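Where the Potatoes Went: Food Growing and Food Waste in Rernton
Term project report, 8 May 2026

So, my project ended up being about potatoes. It was meant to be about allotments in general, but when I started asking people in Rernton what they grew and what they did with it, I kept hearing about potatoes, and I thought, fine, let's go with that!

I did most of the work in April. I had a paper survey which I left at the Stilside allotments (in the shed with the kettle, so people would see it) and another copy at the Rarkach greengrocer's. I got 16 forms back from Stilside and 11 from the shop. I'd hoped for more, and a couple of them were filled in with a pencil so faint I had to hold them up to the window, but it was enough to get going.

The first thing I asked was how people stored their crop. Most of the growers use paper sacks in a shed or garage. The shop customers mostly keep theirs in the kitchen, often still in the plastic bag, and they were the ones who said they threw the most away. Sprouting was the main reason, then going green, then going soft. A few people wrote "forgot about them", which I have decided to count as its own category.

Then there's peeling. I had a whole section on this planned and it got a bit out of hand.

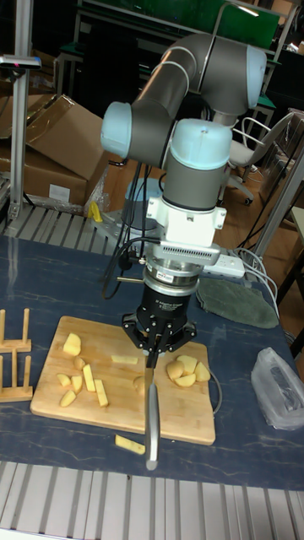

One of the Stilside growers told me I was worrying about the wrong thing, and that if I wanted to see real waste I should look at what gets left in the ground at lifting time. Fork through a row a second time, she said, and you'd have a free dinner every night for a week.

I hadn't thought of that at all, so I added a question for the growers, which meant going back round with a new sheet. Nearly all of them said they find stray potatoes coming up the next spring. Some pull them out because of blight and some just leave them and call it a bonus. I don't think I can put a weight on it from a survey, so it stays as a comment and isn't in my totals.

What I could do was weigh things at home. I kept all our potato waste for the month in a tub and put it on the kitchen scales before it went in the compost. It came to 3,237 grams for our house, and over 2,000 of that was peelings. The rest was one bag that had gone off at the back of the cupboard (my fault, I'd bought it for the project).

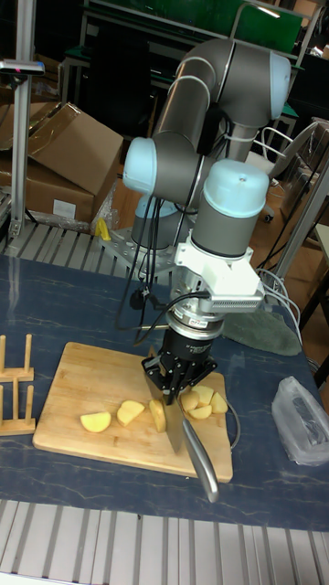
After that I tried leaving the skins on for everything except mash. My family grumbled about the soup but didn't mind the wedges at all, and roast ones were better if you ask me. I'd only allowed myself a few days for this bit, so there's no proper before and after figure, and I'd do it the other way round if I started again.

The other thing I'd change is the survey wording. I asked "how much do you waste?" and people don't like that word, so I got a lot of "hardly any". Asking what they did with the last bag they bought would have been much better. I've put the reworded version at the back, along with both of the original sheets and my weighing notes.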